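Home | Projects | Gallery | Contact

Laundry fault at Arklow
2019-10-10, by the Drustora test desk

The left hand began stalling in February -- always on cloth, never on rigid parts. 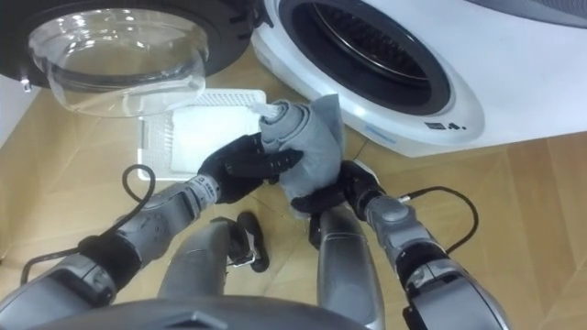 Both hands on the gray cloth.

Grip force was within limits on each stall.

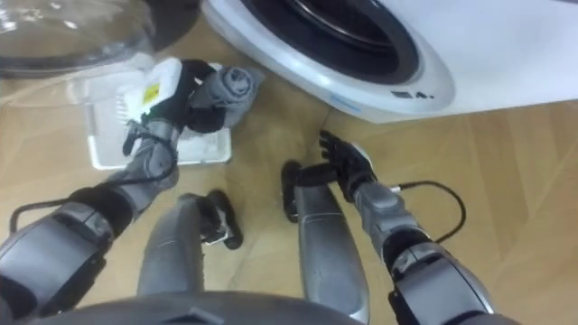
Left hand holding, right hand open.

We logged 7 stalls and 2 emergency stops.
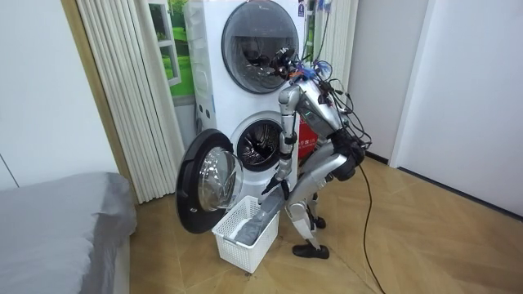 Cable strain was our first suspect. The black one trailing over the floor got swapped; the stalls continued.

Marciniak wrist boards are next.
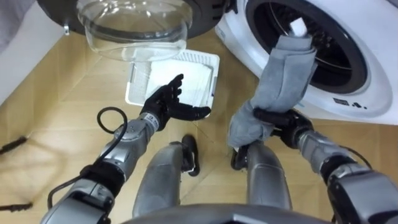 Until they arrive, keep the stop button within reach.

Last updated: 2 hours ago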